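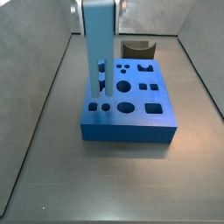

Splitting extended-release tablets for a parent with swallowing trouble

Posted in Medications and Pharmacy by hollis_k

My father is 81 and takes nine pills a day. Two of them are extended-release tablets, one for blood pressure and one for his bladder. Since December he has had trouble getting the larger one down, and I found out that the aide has been cutting it in half with a pill splitter and giving him both halves with applesauce. The label from the pharmacy in Sarnley does not say anything about splitting. The tablet has a line across the middle. Is the line enough to go by, or does the extended-release part override it? Also, does it matter that he gets both halves at the same time?

Posted by Tesard909

Retired pharmacy technician, hospital side. The line may or may not mean anything. On many tablets it is a functional score, meaning the manufacturer has tested the halves and the labeling says they can be taken separately. On others it is only a mark. The way to find out is the full prescribing information, in the section on dosage and administration. Look for "may be divided" or "swallow whole."

Extended-release products are built in different ways and the answer depends on which one he has:

Coated matrix or reservoir tablets. The coating controls the release. Cutting it exposes the core and a large part of the dose can come out early. Do not split.

Osmotic tablets. A shell with a small drilled hole. Do not split, crush, or chew. The empty shell sometimes shows up in the stool, and this is normal.

Multiple-unit tablets. Many small coated pellets pressed together. Some of these are scored and can be halved, but still not crushed or chewed.

Giving both halves together does not fix the problem in the first two groups. The total dose is the same but the rate is not. With a blood pressure drug that can mean a drop in the first few hours and poor coverage by the next morning. In a man of 81 the drop is the part to worry about, as it can lead to a fall.

Call the pharmacist with the exact product name, strength, and manufacturer from the label. The manufacturer matters, as generics of the same drug may not use the same release system. Until you have an answer, ask the aide to stop cutting it, and ask the pharmacist what to do about the next dose if he can't swallow it.

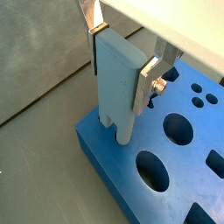
Light-blue part held between two metal gripper fingers.

Posted by venckus_home

my mom had this too. they switched her to a liquid and it was fine. ask for that

Posted by Astaneck Reader

Adding to the first reply. Liquid versions are usually immediate-release, so the switch often means two or three smaller doses a day, and the prescriber has to write it that way. It is not a one-for-one change.

Two other points. First, write down his blood pressure before the morning dose and again a few hours after, for 6 days or so. If the top number is well under 130 after the dose and he is lightheaded on standing, call the office that day. Second, new swallowing trouble should be reported as its own problem. A speech-language pathologist can do a swallow evaluation, and the results will tell you whether applesauce is a safe carrier for him.

Bring all nine bottles to the visit. Ask if either drug can be stopped.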